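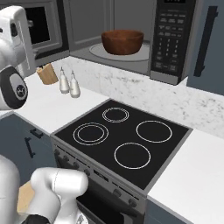 1/ Microwave task, where it stands in October
Simulated kitchen, white arm, one brown bowl on the turntable, microwave door open. I'm building the real arm on a bench in the garage, and everything gets tried in sim before I let it near a bowl I paid for. The project is called Nepia.

2/ Why a microwave
I wanted one job that's annoying enough to be worth the work. The opening is above the stove, the door swings into the space the arm wants to use, and the bowl sits well back from the edge. A pick off a flat table taught me very little by comparison.

3/ The hardware side
The controller board is a Tronier. The shoulder bracket is from Flitcombe and it flexes more than I'd like. I added a second plate behind it and that helped some. Still waiting on the replacement screws – the ones in the bag were the wrong length.

4/ Numbers, for those who asked
One training batch is 2,000 runs. It takes most of a night on my desktop, so I start it after dinner and look at the logs with coffee. There are 24 bowl positions in the test set and I don't train on any of them.

5/ The approach
My first planner went straight from the rest pose to the bowl. In the logs it kept clipping the door with the wrist. Now there's a waypoint out in front of the opening, clear of the door, and the gripper lines up there before it goes in.
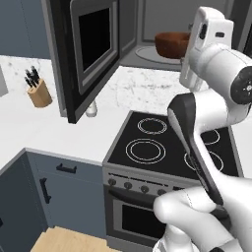 The waypoint adds 4 seconds to each run. I can live with that. What I haven't sorted out is the elbow, which likes to drop low over the stove on the way up. On the real arm that's also where the cable bundle gets tight.

6/ Grip
Rim grasp only for now. I tried closing on the side of the bowl and the contact model went strange, lots of jitter, bowl sliding on the plate. Nithin Subramaniam suggested lowering the closing speed and leaving friction alone. Did that, and the jitter is mostly gone.

7/ Code
It's all in the Dastirau repo, under the kitchen folder. The readme is out of date. Use the config with "door_open" in the name – the other one expects the arm to pull the handle first and that part doesn't work yet.

8/ Next
Elbow limit first, then another 2,000 runs with the new closing speed. After that I'll bolt the arm down properly and try the same path on the bench with a plastic bowl. I'll post the logs either way.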